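The Terness Institute for Medical History is sharing a short series this month on Dr. Amara Abeysekara, the first woman to head a surgical ward at Trukness General Hospital. (1/6)

Abeysekara entered the Trukness medical school at 19 on a county scholarship. Her class had 164 students. The register lists her under her father's occupation, as was the custom – "daughter of a ferry clerk." (2/6)

She was refused a surgical post twice. In the years between, she ran a fever clinic at Fakari, where her casebooks record 1,891 patients. Most came on foot. Many paid in eggs or firewood, and she entered both in the ledger at market price. (3/6)

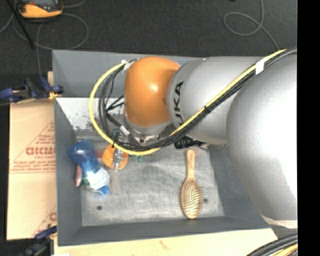

Terness Bulletin, p. 238

The board of Trukness General appointed her ward surgeon in December, after the sudden death of her predecessor. The letter offered her the post for six months. She held it for 22 years. (4/6)

Her manual on the care of wounds was printed in a run of 200 copies and used by district nurses long after her retirement. Jamila Paul, our archivist, has traced three of them. One still carries the owner's notes on boiling linen. (5/6)

The casebooks may be read by appointment in the Institute's reading room, from 10 a.m. to 4 p.m. A full account of her life by Fatos Ristić appears in the current Bulletin. Families holding letters or photographs from the Fakari clinic are invited to write to the archive – copies are welcome, and originals will be returned. (6/6)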